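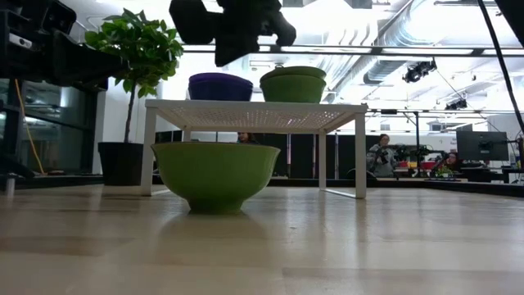

Workshop tips: software for a bowl-stacking arm

Last revised 20 December 2021

These notes cover the control and perception side of a tabletop arm that handles kitchen bowls on and under a small raised stand. They assume a working arm, a parallel or finger gripper, and at least one camera. Mechanical assembly is covered on a separate page.

Model the stand as two surfaces

A stand with a perforated top gives poor depth readings. Small holes return values from the table below, or nothing, and a plane fit through the raw points will sit a few millimetres too low. Enter the height of the top by hand in the scene file and use the depth data only to find its position and rotation. Add the legs as separate thin boxes. A single solid block for the whole stand is quicker to enter, but the planner will then reject every path to a bowl placed underneath.

If the stand has a crossbar between two of its legs, add that too. It is low and easy to leave out. Ours went in after the Stustico planner had approved a slide through it.

Separate bowls by colour first, size second

Purple against lime green is an easy split in hue and needs no training data. Two lime green bowls of different sizes are harder. With one on the stand and the other below it, the upper one is nearer a high camera and the difference in apparent size shrinks. Take the rim width in pixels, convert it using the known height of the surface the bowl is standing on, then compare. Do not compare pixel widths directly.

Set the hue limits with the lights in their normal state. A bright ceiling behind the bowls will darken them for a low camera, and the purple one drops towards black before the green one shifts noticeably. Lock exposure and white balance before sampling. Automatic exposure will undo the limits as soon as the arm moves across the view.

Mask reflections

Polished wood returns a soft copy of any bright bowl set on it. The blob finder reads this as part of the bowl and pulls the centre towards the camera. Two remedies work:

Raise the minimum saturation until the reflection drops out. Ours went at 79 on the usual 0 to 255 scale.
Fit an ellipse to the rim only and ignore everything below it.

The second is slower and holds up better when the lamps are changed.

Choose the grasp by rim shape

A flared rim lets one finger sit under the lip, and the grip force can be kept low. A plain rounded bowl offers less to hold, so approach from straight above with one finger inside the wall and one outside. Store the approach with the bowl type in the object file. Ukus keeps grasps in a single global list by default, and a grasp tuned for one bowl will be offered for all of them unless the type field is filled in.

For a bowl under the stand, forbid vertical approaches altogether. Have the arm come in from the open front at a shallow angle, hook the rim, and draw the bowl clear before lifting. Draw distance is the bowl's full width plus a margin of 9 millimetres.

Planning order

Clear the top before working underneath. A nudge to a leg moves everything on the shelf, and the poses held in memory are then wrong without any error being raised. If the order cannot be changed, force a fresh detection after each move near the legs. A detection pass takes roughly 304 milliseconds on our machine, well under the time lost to a failed grasp.

Set a waypoint above the stand and return to it between picks. Paths planned from a common point are shorter to check and easier to compare in the log.

Keep out what is not on the table

Crop the point cloud to the tabletop before any other step. Partitions, plants, monitors and people beyond the bench all produce clusters, and dark hair seen over a partition has passed our size filter for a small bowl. Crop in the table's coordinates, not the camera's, so that the limits remain valid if the camera is moved.

The crop is for perception only. It must not be applied to the safety zones, which need to see whoever is standing nearby.

Cables should be entered as keep-out volumes with generous width. They do not hold still and the depth camera often misses them.

Logging

Save the colour image, the cropped cloud and the chosen grasp for every attempt, including those the planner refuses. Refusals are the more useful half when tuning. Name files by attempt number; the Kirkville logger uses clock time only and overwrites when 2 attempts fall in the same second.

Replay the log against any new hue limits before running them on the arm. Sum-yee Lui's replay script is in the Wan tools folder and needs no hardware attached. Run it with the object file from the same day as the log, as bowl types have been renamed since October.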